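About Zullordale

Small shop. We teach robots by showing them. Somebody takes hold of the arm, or drives it from a controller in the next room, and does the job over and over until there's enough to learn from. No long scripts. That's the company, more or less.

Started in Mwangi Were's garage with one second-hand arm and a heater that tripped the breaker. Now eight of us, over a tire shop, still fighting with the breaker.

What we do

Hand guiding. You grab the wrist, you move it, the joints get recorded. Good for slow stuff, wiping, pouring, setting things down gently. Hard on the shoulders after an hour so we swap every 30 minutes.

Remote driving. Operator with a handheld controller and a screen. Takes a while to get the feel of it. New people usually need 19 sessions before we keep any of there data, and Mwangi needed more than that (he'll tell you himself).

Simulation. Same controllers, same operators, but the arm and the table are all rendered. Cheaper to knock things over. We do a lot of our household work here first: bowls, boxes, cups, lids. Pisitz is our name for the sim side, Ememus is the real-arm side. The names came off a whiteboard and stuck.

How a job goes

You send us the task. We ask a bunch of annoying questions. Which way up does it go, what counts as done, what if it tips. Then one of us does it by hand, badly, then less badly. Up to 18 clean demos in a morning if the task is short.

Bowls take longer than people figure. The rim is the only decent place to grab, and a big woven-looking one with a deep body and a thick uneven lip doesn't give you much to line up on.
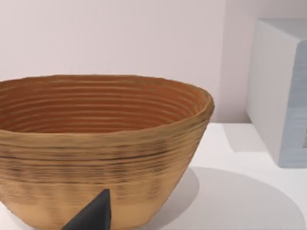
We go in slow, pause, then commit. Operators who rush get thrown back to cups for a day. Failed tries get kept too, labelled, in there own folder, our customers ask for them more and more.

Who we work with

Mostly labs and small manufacturers. Poojary was the first to pay us on time so they get a mention. We're happy to talk to schools, bring the kids by in October when it's quieter.

Jobs

Always looking for patient operators. Gaming background fine, knitting background better. Shifts start at 8, coffee is bad, parking is round back. Send a note through the contact form, please no ten page resumés.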